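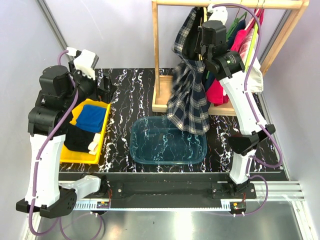 5.3 Recording a garment task on the two-arm rail station

This section covers recording demonstrations in which cloth items are moved between a hanging rack, a tray and a basin. It assumes that the station has been homed (section 4.2) and that the operator has completed the single-arm exercises in section 5.1. Commands are given for the Brenuveck console, version 7 and later.

5.3.1 Preparing the tabletop

1. Set both arms to PARK before reaching over the table.

2. Place the tray on the left, flat on the tabletop, within reach of the left arm. Folded items go in the tray. Leave a gap between separate stacks so that the gripper can close on one without dragging the other.

3. Place the basin in the center. It must be empty at the start of every episode unless the task sheet says otherwise.

4. Stand the rack behind the basin with its bar parallel to the front rail. Check that both feet of the rack rest fully on the table.

5. Hang the garments on the bar according to the task sheet. Garments may overlap slightly. Do not let a sleeve or hem hang into the basin.

6. Check cable slack on both arms. Move each carriage by hand to both ends of its travel and confirm that the arm cable does not catch on the gear rack or the carriage board.

NOTE: A transparent basin gives weak edges in the camera view, and the tabletop pattern shows through it. Do not line it with paper or mark it with tape. Changes of this kind make the recorded set inconsistent with earlier sessions.

5.3.2 Starting remote control

1. Hold the leader handles in the neutral position. The console shows ALIGN until each leader joint is within 7 degrees of the matching follower joint.

2. Press the left pedal once. Both followers move slowly to the leader pose. Keep the handles still until the status changes to LIVE.

3. Open and close each gripper fully, one at a time. If a gripper lags, stop and run the trigger calibration in section 4.6.

4. Move each arm to the start pose on the task sheet.

CAUTION: In LIVE, the followers copy every movement of the leader handles, including a dropped handle. Release the pedal lock before letting go of either handle.

5.3.3 Recording an episode

1. Press the right pedal. Recording starts after a single tone.

2. Bring the right gripper to the upper part of the selected garment, close to the bar. Approach from the front or side. Do not approach from above, where the wrist bracket can strike the bar.

3. Close the gripper on the fabric and pause briefly before lifting. The pause gives the policy a clear contact event.

4. Move the garment clear of the bar before moving it toward the basin. Do not pull downward against the bar. The rack is not fixed to the table and will tip.

5. Lower the garment into the basin and open the gripper. Raise the wrist straight up until no fabric is touching the fingers.

6. If the task sheet calls for the left arm, hold it above the tray while the right arm is working. Start the left arm only when the right gripper is clear of the basin.

7. Return both arms to the start pose and press the right pedal again. A double tone confirms that the episode has been saved.

Episodes longer than 160 seconds are closed automatically and tagged TIMEOUT. The limit can be changed in the Brastenum configuration file, up to a maximum of 600.

5.3.4 Mistakes during an episode

A missed grasp that is corrected on the next attempt should be kept. Tag it RETRY. Discard the episode if any of the following occurs:

- the rack moves or tips
- a garment falls outside the basin or off the table
- the arms touch each other
- a person reaches into the workspace

To discard, hold the right pedal down until the console shows DROP. Park both arms, then restore the starting layout.

5.3.5 Resetting between episodes

Rehang garments in the order given for the next episode. Task sheets from the Drondwood set rotate the order every 18 episodes. Smooth out any folds left by the gripper, and refold tray items if they have shifted.

NOTE: Carriage boards and their wiring are exposed along the front of the station. Keep loose clothing and tools away from them during the reset.

For review and export of recorded episodes, see section 5.4.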